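Filed under: Features / Clothes & Mending

The repair counter at Billdale opens at 8 in the morning, and in May there is usually a queue. People bring coats they have put away for the summer and found wanting. Zips come first, then torn linings, then pockets worn through by keys.

The shop has mended outdoor clothing since 1915, when most of the work was waxed cotton and wool. Both were heavy and both forgave a clumsy stitch. Modern shells do not. A needle hole in thin nylon stays there for good, so a seam has to be right first time. 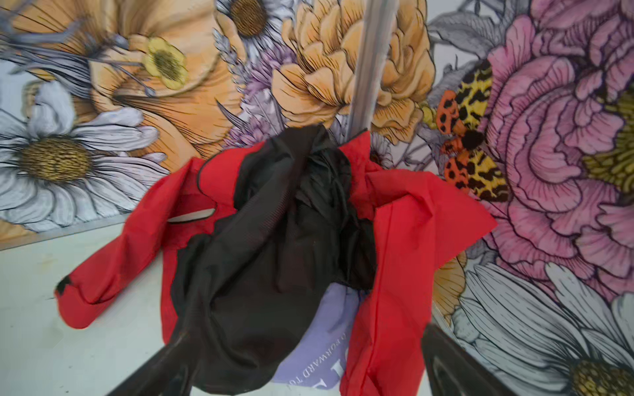
Prices have shifted too. A new zip costs £14 at Billdale, more if the storm flap has to come off and go back on. Plenty of customers hear that and think about a cheap replacement instead. Many still pay — they like the fit, or they have had the coat through a few good winters.

Last year the counter took in 1371 garments. The shop in Kaldale, which opened later and has a smaller workroom, sends its harder jobs over by van once a week.

Washing is the other half of the trade. Staff ask that everything arrives clean, with the pockets emptied and the zips done up. Fabric softener is best avoided on waterproofs, and a coat should be stored on a hanger, somewhere dry, until the weather turns.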